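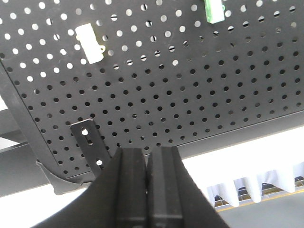

Kongkaew ginger and pandan infusion comes in a flat carton of 30 bags, each bag 2 g, with a cotton string and no staple. I drank it daily through most of May, one bag after lunch and one in the evening. Dried goods should be kept out of strong light, and a black pegboard with bright light coming through its holes is no place to hang a bag of tea, clip or no clip. The carton lived in a closed cupboard.

Contents by the label: dried ginger, pandan leaf, roselle, a little licorice root. No added sugar and no flavoring. I cut open two bags and found coarse pieces with very little dust, better than the Zetari blend I had before it.

Brewing. The label asks for boiling water and five minutes. At five minutes the ginger is clear and the pandan is weak. At eight the pandan comes up and the roselle turns the cup sour. I settled on six and a half, covered, in a 250 ml cup. A second steep of the same bag gives color and not much else.

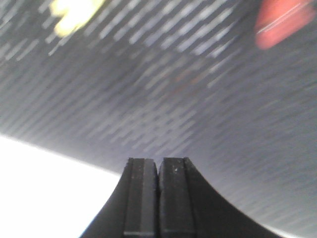

Gripper with its two fingers closed or nearly closed.

Effect. The seller, Tovonlow, says it settles the stomach after a heavy meal. I felt warm and slightly less full, which hot water also does. I did not weigh myself and would not buy any tea for that purpose. Licorice is a concern for people with high blood pressure, and the warning on the carton is printed too small.

Packing. The inner pouch is foil but does not reseal. By the third week the last bags smelled fainter than the first. I moved them to a Plarkico tin and the loss slowed down. Two strings came off in the cup.

Ordering. The listing shows 173 ratings, mostly short. The wholesale minimum is 2,000 cartons, so small shops will have to go through a reseller. My single carton arrived with one crushed corner and the pouch intact.

Good taste, decent cut, poor pouch. I would buy it again in a smaller carton.

Reviewed by Keisha Wojcik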